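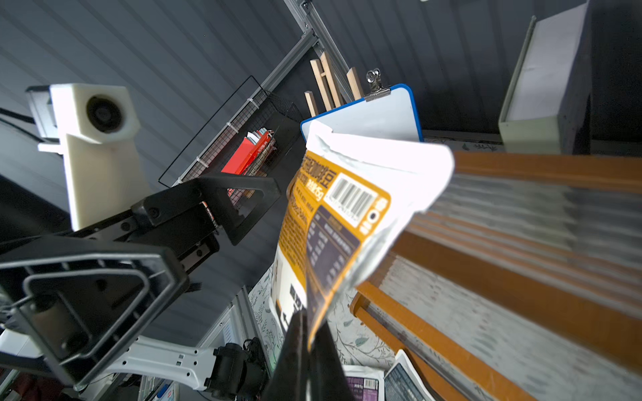

Photo: Tuline / member upload

Snacks > Labels and Packaging
Thread: Serving sizes on imported chips, how do you compare them?

tuline
I buy a lot of snacks from the import grocery near me and I'm trying to keep a rough daily calorie count. The trouble is the tables on the back. Some give everything per 100 grams, some per bag, some per "portion" with the portion size printed somewhere else on the bag or not at all. Last night I had a bag of Traretti corn puffs and wrote down 252 calories, then noticed that was for half the bag.

Is there a method you all use? I don't want to do algebra in front of the pantry.

grecu_fan
Go by 100 grams for everything. Write the per-100 number on the bag with a marker when you bring it home, then weigh what you put in the bowl. A kitchen scale is cheap and you'll use it for other things.

If the bag only gives a per-portion number, divide by the portion weight and multiply by 100. You do it once per product and then you have it.

saltandvinegar
Weighing chips is a good way to stop enjoying chips. I look at the net weight on the front and the calories for the whole bag and decide if I want to eat the whole bag. That's the decision anyway.

grecu_fan
That works for small bags. It doesn't work for the family size, where you eat from it over four evenings.

saltandvinegar
Four evenings is optimistic.

mapleporch
One thing to watch for with imports is kilojoules. A lot of countries print kJ first and kcal second, and on a small table the two run together. Divide kJ by 4.2 and you're close enough. I once thought a cracker had more energy in it than a steak dinner.

Also, the comma can be a decimal point. "2,5 g" of salt is two and a half grams.

tuline
The comma got me too. I read one as 25 grams of fat per serving and put it back on the shelf. It was 2.5.

Does anyone know if the sticker the importer puts on is more reliable than the original printing? Some of the bags at my store have an English sticker over part of the back.

Dreswood
I worked in receiving at a grocery wholesaler for a long time, so here is what I know, for what it's worth. The sticker is there because the original label doesn't meet the rules where it's being sold. Somebody has to convert the numbers, and there is rounding in both directions. The rounding rules are different from country to country, so a sticker and the original can disagree a little and both be fine.

When they disagree a lot, it's usually the serving size. The original might say one serving is 25 grams and the sticker says 30. Check that first before you decide one is wrong.

We did get pallets with the sticker for the wrong flavor. One load was 4,000 bags and all of them had to be redone by hand. So I wouldn't say the sticker is always better. If you can make out the original at all, compare the two.

mapleporch
Did you ever have a sticker covering the date? That is my main complaint. I peeled one off in November and the bag underneath was past it.

Dreswood
It happened. It isn't supposed to. Most of the time it was a machine putting the sticker in the same spot on every bag, and the bag had been redesigned. I would tell the store. They can send the rest of the case back.

saltandvinegar
Or past-date chips are fine and you eat them. They go a bit stale – nothing worse than that in my experience.

mapleporch
Stale, and the oil can go off. I can taste it right away, especially in nuts and anything fried in peanut oil. I don't want to pay full price for that.

saltandvinegar
Fair about the nuts.

kettle_cooked
Going back to the first question, I keep a note on my phone with the name of the snack and the calories per 100 grams, sorted low to high. It has maybe thirty lines now. Grecu pretzels are near the top of the list and the cheese ones I like are at the bottom, as you'd expect. For anything with a barcode you can try one of the scanner apps, but for imports I get no match or the wrong product more often than not. Typing it in is faster.

grecu_fan
Same here with the apps. A lot of the entries are typed in by users, and they mix up per bag and per 100 grams, so you're back to reading the table.

tuline
Thanks, all. I ordered a scale and I'm going to do the marker thing with the next grocery run. The Traretti bag says 2 portions in small type below the table, for anyone else who buys those.

saltandvinegar
Report back on how many evenings the family size lasts.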